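Hellik Program: Equipment Planning Report to the Trajkovski Fund
Reporting period ending May
Prepared by Damir Tomić, Equipment Planning

The fund asked for a statement of spending to date and a revised purchasing plan before the second instalment is released. Work at the Utholm site continues on handling light household articles at the table station.

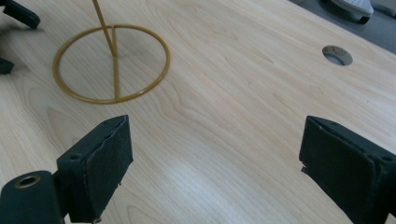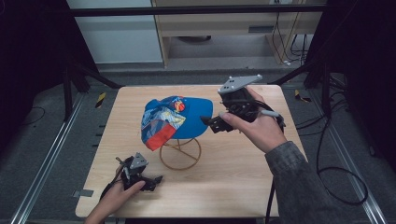
Of the 13 items on the approved equipment list, eight have been received and entered in the asset register. Two further items are on order with Plimia. The remainder have been held back until the layout of the second station is settled, as rail lengths and cable runs depend on it.

The consumables line was set too low in the original budget. Finger pads and spare cables were grouped under general supplies, and $837 has been moved from the travel line to give them a line of their own. The transfer is within the program's delegated authority and does not change the total sought.

Plimia has quoted a delivery time of up to 8 weeks for the grippers. We propose to order the second station's pair at the same time as the spares, so that both are covered by one freight charge and one warranty period. A colour-coded storage rack was also considered and has been deferred to next year.

The robot arm remains the largest uncommitted cost. Leasing and outright purchase are being compared, including servicing and operator training. A recommendation will be forwarded with the next report. In the meantime, the fund's approval is sought for the revised consumables line and the combined gripper order.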